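Extras and Bit Players Wanted: Brorel, Series Two

Yes, Brorel is coming back. The network has asked for 6 more episodes, which surprised everyone at Flestel Pictures, including the people who had already sold the couch.

We're casting background performers and a few small speaking parts for the shoot in Kirkedville this March. If you missed the first series, it's a family drama about a failing electronics repair shop and the inheritance everyone pretends they don't want. Bernice Ofori returns as the eldest daughter and Aurélien Rey is directing the opening block. He likes long takes, so please like standing.

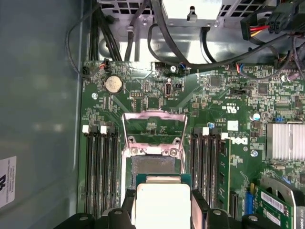 We need neighbours, mourners, customers and one convincing bailiff. Most of you will be in the funeral episode, which takes four days and features a great deal of sandwich. The speaking parts are mostly shop customers, and you'll get a line or two across the counter while an open Dell with its green motherboard showing sits between you and the leads. You needn't know a processor from a paperweight, but you should be able to look worried about the bill.

No acting experience is required for background work. For speaking parts we'd like to see something, even if it's your cousin's web series. You must be 18 or over, available for at least 5 shooting days, and at peace with a 4 am call. Days run to 10 hours, paid, with lunch. Bring your own dark coat - wardrobe has plenty, all of them in the same size.

Send two recent photos (no sunglasses, no favourite horse) and a short note about yourself to the casting desk at Flestel Pictures, Kirkedville. Please say which part you're after. "Any" is fine. "The lead" has been tried.

Applications close 6/9/25.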